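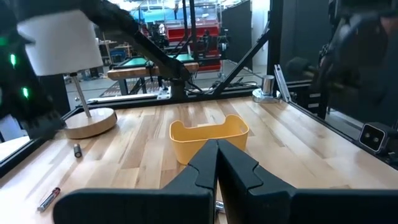

Nornach housing association to open shared repair rooms for tenants

Nornach Housing Association has confirmed that it will open repair rooms in six of its buildings, giving tenants a place to mend household goods, borrow hand tools and attend evening classes. The first room, at Lenihan Court, will open to residents in October. The remaining five will follow in stages over the next financial year.

The decision was approved by the association's board in March 2026, following a consultation with tenants across all of its estates. Residents were asked how the ground-floor rooms left vacant by the closure of the former rent offices should be used. Proposals included additional storage, a study room for school pupils and letting the space to local businesses. Repair and hobby use received the greatest support at four of the six buildings, and came second at the other two.

Each room will be fitted with workbenches, lockable cupboards, improved lighting and a sink. Tenants will be able to book a bench for up to three hours at a time, free of charge, through the existing residents' portal or by telephone. Hand tools may be used in the room or borrowed for 17 days. Power tools will be kept on site and may be used only by tenants who have completed a short safety session.

Vilhjálmur Hafstein, Head of Resident Services, said that the association had received regular requests for a space of this kind.

"Many of our homes are flats without a shed, a garage or a spare room," he said. "A tenant who wishes to reglue a chair or take up a pair of curtains often has to do so on the kitchen floor. We have the rooms and they have been standing unused. The board was satisfied that the cost of bringing them back into use was reasonable."

Fitting out the room at Lenihan Court will be paid for from the association's community budget. No part of the cost will be added to rents or service charges. Running costs, including heating and insurance, will be reviewed after the first year, and the findings will be published in the annual report to tenants.

Classes will be held on two evenings each month and will be led by tutors from Mukach Adult Learning Centre. The opening programme covers basic sewing repairs, bicycle maintenance, the care of wooden furniture and simple plumbing, such as replacing a tap washer. Places are limited to 11 for each class. Tenants who have not previously attended will be given priority when a class is oversubscribed.

The association has also set out conditions of use. Spray painting, welding and work on petrol engines will not be permitted in any of the rooms. Gas appliances must not be brought in for repair under any circumstances. Children under 16 are welcome when accompanied by an adult from the same household. Rooms will close at 8.30 pm so that neighbouring flats are not disturbed by noise.

Access at Lenihan Court will be by the courtyard entrance, where the existing step is to be replaced by a ramp. One bench will be adjustable in height for wheelchair users. Tenants who require other arrangements are asked to contact their housing officer before making a first booking.

The new service will be available to tenants in all 2,000 of the association's homes, whichever building they live in. Leaseholders and shared owners may also apply for membership. Residents of Zitberg House, where the ground floor is still in use as a temporary laundry, will be offered bookings at Lenihan Court until their own room is ready.

Tenants who wish to donate tools in good working order may hand them in at the main office during normal opening hours. Items with damaged cables or missing guards cannot be accepted. The full conditions of use will be sent to every household with the summer newsletter.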